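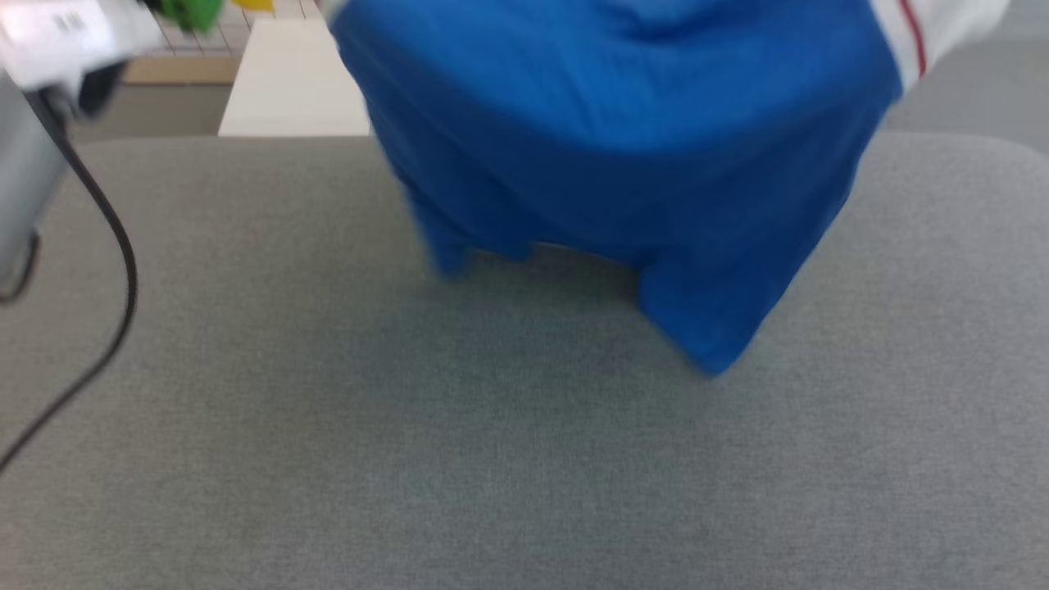 Yolanda Ccori wrote to ask why her robot learns to fold towels in two evenings and still makes a ball from every T-shirt, although she shows both by remote control with the same patience. She wanted to know if she should simply record more.

More recordings will help a little, Yolanda, but I would first look at how you show the task. A towel forgives many things. A T-shirt has sleeves, a collar and two layers that slide on each other, and the robot copies all your small hesitations together with the fold. I have taught mine on a Joravura kit since March and my shirt set has now 144 recordings that I kept. These are the tips which made the difference for me.

Before you start

Choose one shirt and stay with it for the first 30 recordings. A shirt with sleeves of another color than the body is easier for the person who drives, because on the screen you see quickly where the body ends.

Cover the table with felt or another cloth with some grip. On a smooth table the shirt travels away with the gripper, and you spend half of the recording to bring it back.

Decide the order of the folds and write it on paper. Mine is: spread, first side, second side, bottom up, push to the corner. If you fold the left side first on Monday and the right side first the next day, the robot will hesitate between the two.

While you drive the arms

Lift the shirt high enough that the lower edge is free, then wait one breath. Cloth continues to move after the hand stops. If you go down too early, you put the wrinkle under the shirt and it is difficult to remove it with two fingers.

Grip at the seam when you can. There the fabric is thicker and the fingers close on it more surely than on a single flat layer.

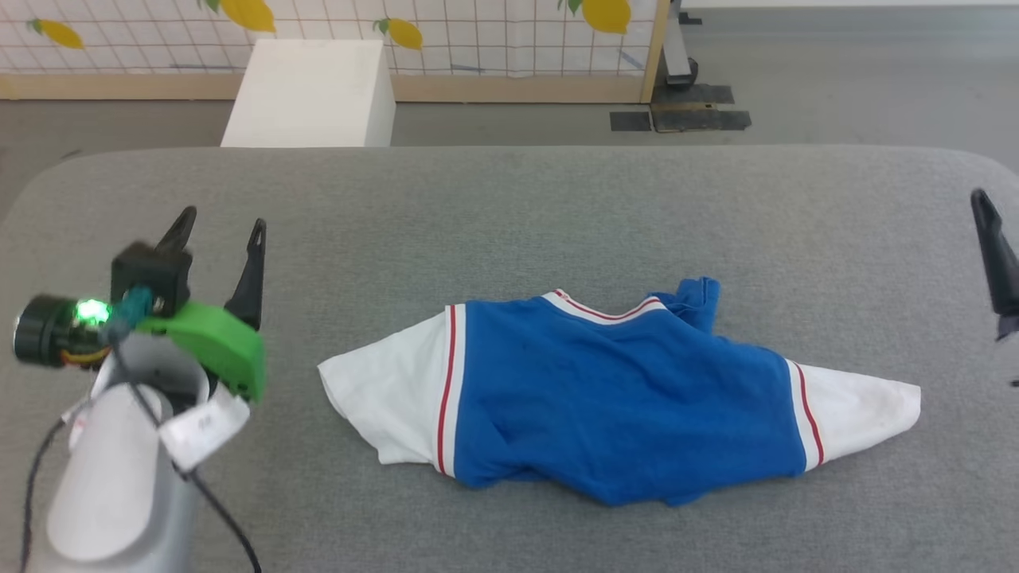

Open the fingers completely before you move them away. I was lazy with this, and in the first recordings I pulled back with the fingers half closed. The robot learned that too, and it carried the sleeve away with it each time.

Keep both arms where you can see them on the screen. When one arm has nothing to do, park it always in the same place at the side.

If you make a mistake, correct it slowly and leave it in the recording. A few good corrections are useful. When the shirt falls on the floor, stop and delete.

Guiding by hand or by remote

For short movements, like smoothing a collar, I prefer to hold the arm and guide it by hand. For the long folds I use the remote handles from Tramen, as my own hands then don't come between the camera and the cloth.

After the session

Look at the recordings the same evening at double speed. I throw out the ones where I stop and think for a long time. Start the next session with the shirt in a different position, a little turned or bunched up, otherwise the robot knows only one beginning.

For Yolanda's towels I would change nothing. For the shirt, start again with one shirt and the paper with the order, and write me how the sleeves go.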